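# Wetwood bin-picking runs: fault notes and data card

Status: usable with care. Read this part before you train on anything.

The short version is that a grasp got logged as a success when the fingers closed on air, and the tool that should have caught it, the Plernix checker, passed the whole batch. The first report called this "a rare sensor glitch." I don't buy that. Three runs in the January set have the same fault, and all of them were recorded after the same settings change.

## Setup

- KUKA arm, parallel gripper, gray metal bin
- Objects include a blue toy trowel, a white mouse, a tape measure, a roll of black tape and a small yellow block
- Fixed cameras, joint log, gripper width log

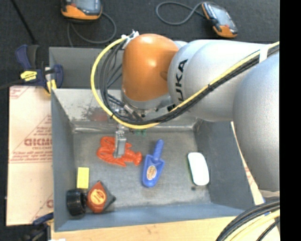 ## What went wrong

The success flag is set from gripper width alone. If the fingers stop before fully closed, the run counts as a grasp. After the change, the "fully closed" value was off by 3 mm, so an empty close looked like a thin object. The old value had been fine for months, and the change log says only "tidy up."

The vendor of the flag script (Softić) suggested adding a delay of 21 ms before the width is read. We tried it on 26 attempts. The flag was still wrong on every empty close, so I would not call the delay a fix, whatever the release note says.

There is a safety side too. A false success sends the arm on to the drop pose at carry speed. With cables hanging off the wrist, I don't want it making moves it has no reason to make. Carry speed is now capped until the flag can be trusted.

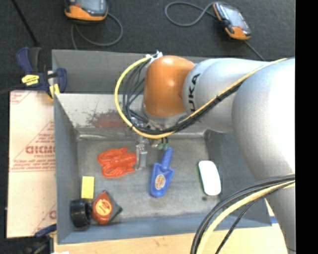
## Known limits

- `success` is unreliable in the January set. Use `width_raw` and look at the video.
- Plernix "pass" means the files open and the timestamps line up. It says nothing about grasps.
- The Bevness split has 1,000 attempts and hasn't been rechecked. Its score looks too good to me.
- Labels fixed by hand carry `relabel: true`. Unmarked ones are as the script wrote them.

## Open items

- [x] Restore the old closed-width value
- [x] Cap carry speed
- [ ] Recheck the Bevness split by eye
- [ ] Find out why the settings change skipped review

Please don't quote a success rate from this set until the third box is ticked.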